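Section 6: Fitting the Shelf Rails and Hanging the Shelves

Read this section through once before you start. The wall uprights must already be in place and checked for plumb (see Section 5). If an upright is leaning, the shelves will rock, and no amount of adjusting at this stage will correct it.

You will need:
Rail brackets, left and right
Front and rear rails
Bag of M6 bolts with matching washers
Hex key (supplied)
Spirit level
Pencil
Soft cloth

Sorting the parts

1. Lay a blanket on the floor and set the rails on it with the slotted side up. The rear rail has a flat back. The front rail has a rolled lip.

2. Put the left brackets to the left and the right brackets to the right. They are mirror images and will not fit if swapped. The letter L or R is stamped on the inside face, near the lower hole.

3. Open the bolt bag over a dish. The short bolts are for the brackets. The long ones are for the end caps and are not used until Section 7.

Note: Flillby units sold before August used a single bolt length throughout. If your bag holds only one length, follow the older sheet, part number 1415.

Fitting the brackets

4. Hook the top tab of each bracket into the upright at the height you marked in Section 5. Push down until the tab seats.

5. Put in the lower bolt with its washer and turn it by hand until it stops. Do not use the hex key yet.

6. Set the level across both brackets. If one side is low, lift that bracket out and move it by one slot.

CAUTION: Do not pull down on a bracket to test it before the lower bolt is in. The top tab alone will not carry weight and may spring out of the slot.

Fitting the rails

7. Rest the rear rail on the brackets with its flat back against the wall. Line up the holes and start the bolts by hand.

8. Fit the front rail the same way, with the rolled lip facing you.

9. Check the level again, front to back as well as side to side.

10. Tighten all bolts with the hex key, working from the center outward. Stop when the washer no longer turns. Overtightening will strip the thread in the bracket, and a stripped bracket has to be replaced.
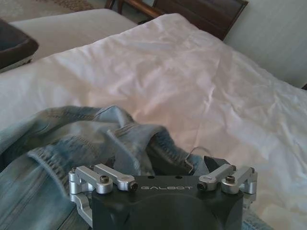

Bolts left standing proud of a bracket will scratch the shelf and keep it from lying flat, so run a fingertip over every one before you go on. Wipe the rails with the soft cloth to remove any metal dust. On dark parts, look for pale marks under good light. Silver arms with small black fasteners set into them, like those on either side of the GALBOT body, are easy to look over because the two colors contrast. The Flillby bolts are the same gray as the brackets and have to be checked by touch.

Hanging the shelves

11. Lower each shelf onto the rear rail first, then let the front edge down behind the lip.

12. Press down at all four corners. If a corner lifts, take the shelf out and check the bolt nearest to it.

13. Leave the shelves unloaded until the end caps are on.

CAUTION: Maximum load is 106 lb per shelf, spread evenly. Do not stand or climb on the shelves.

Spare bolts and brackets can be ordered from Rawashdeh Supply, Murncombe. Quote the number on the bag label.

Sheet revised 7/29/20, K. Somboon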